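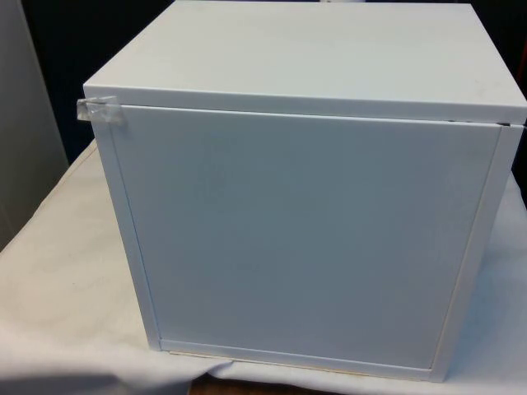 **Figure 7.1.** The white practice cabinet, door closed, with a piece of clear tape at the upper left corner. Note the narrow gap under the top panel at the right end.

# Chapter 7: A Door for the Arm to Open

By now you have an arm that moves where you tell it to, more or less, and you have probably spent a few happy evenings making it wave at your family. In this chapter we give it a proper chore. It is going to open a cabinet door, and then, if all goes well, close it again.

I first tried this in the shared workshop in Jelorville, on a bench I split with Deolinda Abreu, who was building a loom at the time and was very patient about the noise. I had assumed a door would be easy. A door swings on one side, after all, and it only goes one way! What I had left out was that the arm has to follow a curve while keeping hold of something, and my poor arm much preferred straight lines. It took me 11 evenings to get a swing I was willing to show anybody.

Look again at Figure 7.1 before you build anything. The door has no handle or knob, so you will need to decide what your arm is going to pull on. We will come back to that choice in Section 7.2, where you make a small tab and fix it to the door. The gap at the right matters too — measure yours at both ends and write the two numbers in your notebook, even if they look the same to you.

Before you start, you will need:

- a small cabinet with a flat front door
- a soft cloth to go under it
- clear tape
- the arm from Chapter 6, with its speed set to the lowest step

Set the cabinet on the cloth with the door facing the arm. Leave the power off for now and move the arm by hand through the whole swing, slowly, 8 times or so if you have the patience. You will feel where the elbow starts to complain, and that is the spot we take up first.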